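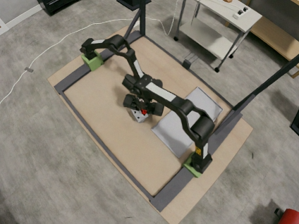
Figure 5. A pale tan work surface on a mottled gray floor, with dark gray framing and bright green mounting blocks.

7 min read

4. What people call a color that is barely there

So this is the section I was most looking forward to writing, and also the one that gave me the most trouble. The earlier sections dealt with the loud colors, and on those our speakers mostly agreed with each other. Green was green. You could take the blocks in Figure 5, ask a whole bus full of people, and I'd expect the same word back every time, maybe with "bright" stuck on the front. The pale surface between them is another matter. I've been calling it tan, my coauthor Garnet Bélanger calls it beige, and we went back and forth on that caption for longer than either of us would like to admit.

We had 38 speakers sort and name 34 painted cards, all of them low in color strength: whites, grays, creams, tans, and a few that I still don't have a good word for. The cards were mixed for us by Wirnivano, a small paint shop near the university, and every speaker saw them on the same table by the same north-facing window. No word list was given. Zuzana Jurčo ran the sessions in March and wrote down whatever people said, including the grumbling (there was plenty of grumbling, especially over the creams).

4.1 Borrowed names

The first thing I noticed when I sat down with Zuzana's notes was how often people reached for a thing instead of a color word. Oatmeal. Eggshell. Dishwater. Old piano keys. With strong colors this hardly ever happened in our earlier work, but with the weak ones it was the normal way to talk. My guess is that people simply don't trust "gray" to do the job when there are several grays lying in front of them, so they go looking in the kitchen cupboard for something better.

Some of these names traveled well and some didn't. When we read "oatmeal" back to a second speaker and asked for the matching card, people tended to land in the right neighborhood. "Dishwater" was hopeless. It went to a gray for one person, a green-gray for the next, and Čestmír Tóth, who was helping with the card handling and couldn't resist having a go himself, picked a brown. I think that says something about dishes and very little about color, but I've kept it in the tables anyway.

4.2 White, and where it stops

White is the word people were surest about, right up to the moment we put a second white next to the first. Then the first one turned into cream, or "a bit gray," and quite a few speakers asked to change an answer they'd given minutes before. We let them, and recorded both. We also talked with them about white things away from the cards, and shade came up again and again. Nearly everyone said that a white object stays white where the light doesn't reach it. Take the white plate on its light gray post: there's a darker gray band along the underside of the front edge, and I'd still call the whole slab white without a second thought, while the post under it gets called gray. Put that same darker gray on a flat card, though, and it would be a gray card, end of story. Žofie Čierny has argued with me that this makes card sorting a poor stand-in for everyday talk, and I think she's partly right — a card has no underside to make allowances for.

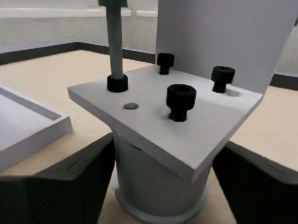 Tan and beige were where the age split showed up. Older speakers liked "tan" and used it widely, for anything from a pale biscuit color to a fairly solid brown. Younger speakers kept it for leather and suntans and handed everything lighter over to beige. Garnet thinks that clothing catalogs are behind it, and I'm inclined to blame house paint, though our cards can't settle the question. What they can show is that a speaker who used one of the two words rarely used the other. White gave us no such split, and even something as plain as that smooth, matte plate with its black fittings would leave me nothing to compare between the age groups. Only 5 speakers used both tan and beige in one session, and two of those wanted to know afterward whether they'd gotten it wrong.

4.3 Second thoughts

I should say a word about the changed answers. We counted a change only when the speaker asked for it out loud, so hesitations and long looks at the window are left out. Most changes came after a neighboring card was put down, and they nearly always went from a plain word to a longer one: gray to warm gray, white to milky white. Very few went the other way. Emília Malý checked my coding of these against the notes, and where we disagreed we used her reading. The full list of names, with spellings as Zuzana took them down, follows the references.

12 shares | 3 comments

Contact the authors | © 2023 the authors | Back to top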